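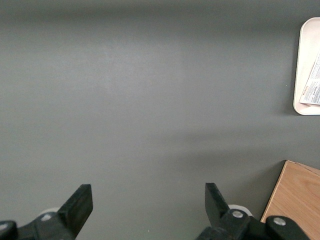 Trollgate Shared Workshop
Building checklist, first floor and basement, with comments
November round

Completed by Leonie Ruppert. Comments marked VO are from Veronika Oláh, who went through the sheet afterward and added what she knew.

Marks used: OK, WATCH (fine for now, check again next round), FIX (needs work), N/A.

Started 7:40 a.m. at the street door. Finished in the boiler room a little before noon.

1. Entrances and exits

1.1 Street door closes and latches on its own. WATCH
Latches if you let it swing from fully open. From halfway it stops short and rests on the strike plate. I turned the closer up a quarter turn and it got better. The closer is a Royer unit and there is oil on the body, so I don't think adjusting it will hold for long.
VO: Same closer was oily in spring. Let's price a new one now before the cold makes it worse.

1.2 Panic bar on rear door opens with one hand. OK
Pushed it ten times. Stiff on the first push, normal after.

1.3 Rear landing and steps clear. FIX
Two sacks of ice melt and a broken pallet on the landing. I moved the sacks inside. The pallet has nails showing and I left it standing against the fence, outside the path. Someone needs to take it away.

1.4 Exit signs lit on normal power. OK

1.5 Exit signs lit on battery. FIX
Held the test button for 30 seconds on each. The sign over the rear door went dark after a few seconds. The others stayed on. Battery pack or charger board, I can't tell which from the outside.
VO: Battery was changed last year. Replace the whole fixture.

1.6 Aisle to rear door at full marked width. WATCH
Yellow tape is worn through next to the drill press and people are parking carts over where the line used to be. It was clear when I walked it.

2. Fire equipment

2.1 Extinguishers present at each marked location. OK
All where the floor plan says. The one by the finishing room has a coat hook screwed into the wall right above it, with coats on it. I took the coats down and put them on a chair. Please move the hook.

2.2 Extinguisher gauges in the green. OK

2.3 Extinguisher tags signed. WATCH
Monthly initials missing for two months on the basement one. I initialed this month only. I am not going to fill in the blanks.

2.4 Pull stations visible and not blocked. OK

2.5 Smoke detector heads clean. WATCH
Head outside the sanding area is gray with dust. Vacuumed with the soft brush. It should be on the list every month and not every quarter.
VO: Agreed. Added to the monthly sheet.

2.6 Oily rag can has a working lid, emptied. FIX
Lid works. Can was more than half full. The sign says every night. I emptied it into the outside steel drum, wetted the rags down, and closed the drum. This has come up three rounds in a row and I'd like it raised at the members' meeting instead of written here again.

3. Electrical

3.1 Main panel clear for three feet in front. OK
There was a shop stool in the space. Moved.

3.2 Panel directory matches circuits. FIX
Breakers 14 and 16 are labeled "east wall." One of them is the east wall. The other runs the compressor. I found that out with a tester and wrote it in pencil on the card. The card needs to be redone in ink, and the old one thrown out, not taped behind the new one.

3.3 GFCI outlets trip and reset. WATCH
All tripped. The one at the utility sink needed three tries to reset.
VO: I'd call that a FIX. It's next to water. Replacement is on the order.

3.4 Extension cords not used as permanent wiring. FIX
Orange cord runs from the sharpening station, over the door trim, to the outlet by the office. It is held up with staples. I unplugged it and coiled it. The grinder now has no power at that station until we get an outlet put in. I left a note on the grinder so people don't think it's broken.

3.5 Cords and plugs on portable tools. OK except one
Heat gun has a split in the jacket where the cord enters the handle. Tagged out and put in the office drawer.

3.6 Cover plates in place. OK

4. Work surfaces and floors

4.1 Tables and benches steady. OK
Leaned on all of them. The long bench has one leg shimmed with a folded piece of cardboard. It doesn't move, but a real shim would take two minutes.

4.2 Tops wiped down, no residue. OK
Better than last time. There's a ring of dried glue on the assembly bench that will have to be scraped.

4.3 Floor dry and free of trip hazards. WATCH
Dry. The rubber mat at the table saw is curling at the corner nearest the door. Tape will not stick to it, I tried.
VO: Cut the corner off at an angle. I'll bring a good knife.

4.4 Stair treads and handrail, basement. FIX
Third tread from the bottom has a loose nosing strip. Two screws missing. I put in one screw I had with me and it is holding, but the hole for the other is stripped. Handrail is solid.

5. Machines with fixed guards

5.1 Table saw guard and riving knife. OK
Both on the saw when I arrived. Push sticks hanging where they belong.

5.2 Band saw upper guard adjusts and locks. WATCH
Locks, but the knob has to be cranked hard. The threads look dry.

5.3 Emergency stops. OK
Tested each with the machine running and nothing in it. All stopped. The drill press takes a while to coast down, same as always.

5.4 Machines restart only with the start button after power loss. FIX
The belt sander came back on by itself when I cut and restored power at the breaker. It shouldn't. The Stetell magnetic switch we bought for it is still in its box on the office shelf. Until it's installed I'd like the sander unplugged at the end of every use. Tagged.
VO: I can install the switch. Need the panel off and an hour with no one using the machine.

6. Air and dust

6.1 Dust collector bags seated, no leaks. OK

6.2 Collector bin below the fill line. FIX
Above it. Emptied, one and a half bags. There was a rag in the bin, so somebody is sweeping the floor into the duct. The floor sweep port is for dust and shavings.

6.3 Blast gates open and close. WATCH
Gate at the planer sticks halfway. It has packed chips in the track. I got some of them out with a screwdriver.

6.4 Compressor tank drained. OK
About a cup of water came out. Hour meter reads 2,028. The belt was due for a look at 2,000, so I took the guard off with the power locked out. Small cracks on the inside face, nothing missing. Guard is back on.
VO: Order a belt anyway.

6.5 Finishing room fan moves air. OK
Held a strip of tissue at the grille and it pulled flat. Filter is due to be changed next round.

7. First aid and wash-up

7.1 First aid kit stocked. FIX
Short on large adhesive bandages and the burn gel is past its date. The tweezers are missing again. Everything else is there.

7.2 Eyewash runs clear. OK
Ran it for 3 minutes. A little rusty at the start, then clear. Wiped the caps and put them back.

7.3 Path to eyewash open. OK

7.4 Soap and towels at both sinks. OK

7.5 Injury log present. OK
No new entries since last round. The pen was gone. I tied a new one on.

8. Boiler room

8.1 Door closed and locked. WATCH
Closed, not locked. Key was in the hook box.

8.2 Nothing stored within the marked area. FIX
Four cans of paint and a roll of carpet pad. I took the paint up to the flammables cabinet. The carpet pad is heavy and I left it in the hallway, against the wall. It narrows the hallway but doesn't block it. It has to go this week.

8.3 Boiler pressure in normal range. OK

8.4 Water meter reading. Recorded 767.
Up a normal amount from last round. No dripping at the valve.

8.5 Carbon monoxide alarm test. OK
Loud. Let people upstairs know before you press it. I forgot to.

Parts and orders

Door closer, street door
Exit sign fixture, rear door
GFCI outlet, utility sink
Compressor belt
Large adhesive bandages, burn gel, tweezers
Stair nosing screws, longer than the old ones

VO: The Joravlow account has credit left on it, so use that for the closer and the exit sign. The rest can come from petty cash. Keep the receipts together, please. Last time I found one inside the first aid kit.

Items I could not check

Roof hatch. The ladder was out on loan.
Emergency light in the lumber room. The room was locked and the key on the ring marked "lumber" is for something else. I tried every key on the ring.
VO: Lumber key is on my own ring. I'll check the light and write it in. Checked 4:15 p.m., works, lens is cracked. Mark it WATCH.

Tagged out as of this round: heat gun (cord). Belt sander may be used but must be unplugged afterward. Don't remove a tag unless your name is on it or you have talked to one of us.

Original sheet is in the green binder in the office. Next round uses the same form with item 2.5 moved to the monthly page.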